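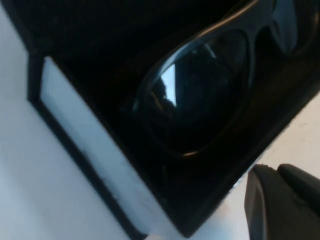

Kerka is a spy thriller directed by Fadi Awwad from a screenplay by Pauline Ellwood. It follows a retired courier, played by Elias Obeidat, who is sent back to the port of Marikar to recover a ledger from his former employer. The film has very little dialogue in its first act and relies on small objects to carry the plot. Chief among these is a pair of black sunglasses lying in an open black box, which the courier receives instead of written orders. The same prop returns in the closing scene, when it is passed to his successor.

Plot
The courier, known only as Stemach, lives under another name in a mountain village. He is called back to work by his old controller (Bernadette Costello), who tells him that the ledger will be sold within five days. Stemach travels to Marikar by cargo ship and makes contact with a harbour pilot (Chin-lung Tam), whose loyalties remain unclear until the final act. The ledger proves to be a copy. Stemach lets the sale go ahead and follows the buyer inland, where he learns that the controller arranged the theft herself.

Production
Ellwood wrote the first draft as a radio play, and several of the longer speeches were kept from that version. Filming took 34 days, with a further eight days of studio work for the ship interiors. Awwad shot the harbour chase in one direction only, as the far quay was still in use by commercial traffic. The chase was later shortened in the edit - an early cut ran to almost 100 minutes without the village scenes, and the distributor, Gement, asked for a slower opening.

Music is used sparingly. The main theme is played on a single cello and is heard in full only over the end titles.

Release and reception
The film opened in August on a limited number of screens. Reviewers generally praised Obeidat's restrained playing of the lead and the staging of the harbour chase. Costello's controller divided opinion, with some critics finding the part underwritten for a character on whom the ending depends. The pace of the middle section was the most common complaint. A sequel was discussed but has not been made.

Last updated: 25/11/2022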